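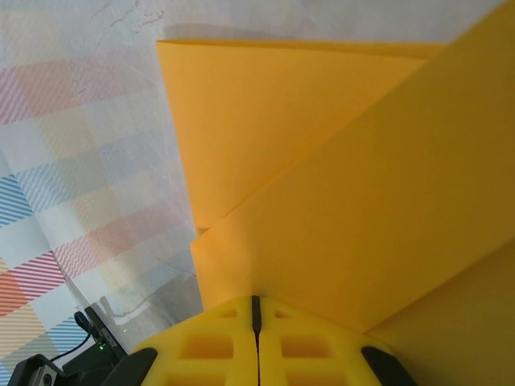

Review: Zular two-finger gripper kit

Print this page | E-mail this page

Posted November 10, 2021

I bought the Zular kit to finish an arm that had been sitting on a shelf in our shared workshop since July. It cost $185 with the fingers already printed. The files alone are cheaper, but our printer was tied up with other jobs and I did not want to wait.

The fingers are bright yellow plastic with a lattice of rectangular cutouts on the face. They close evenly and the rounded tips meet without catching. Assembly took one evening. The instructions have seven steps and the drawing for step four is printed upside down – follow the text and ignore the drawing.

Fit to the arm was less simple. My wrist plate is an old Drosia pattern and two of the holes did not line up, so I drilled new ones. Owners of the current Drosia plate should be able to bolt it straight on.

Most of my testing has been with folded sheet material. It is harder than picking up blocks, as a fold gives way when you push on it. With the closing force at the default of 200 the fingers left dents along a crease. I dropped it to 75 and the dents stopped, though heavier pieces then slipped. There is no way to save two force settings, so I retype the number every time I change jobs.

I drive it with Bitness, the free version. Setup was quick. The one fault I found is that it forgets the open position after a power cut.

Cable routing is poor. There are no clips in the kit, and a loose loop near the wrist will find something to snag on. Buy your own clips.

I would buy it again at this price – with the clips included it would be an easy choice.

Comments (3)

gluepot: Does it fit the Ikeda arm? Mine has the smaller wrist.

plainbearing: Fits with the adapter ring, sold separately. Tighten the ring before you put the fingers on.

oldlathe: Same upside-down drawing in mine. I wrote to them and got a corrected sheet by e-mail.

Contact | Copyright 2021 | Back to top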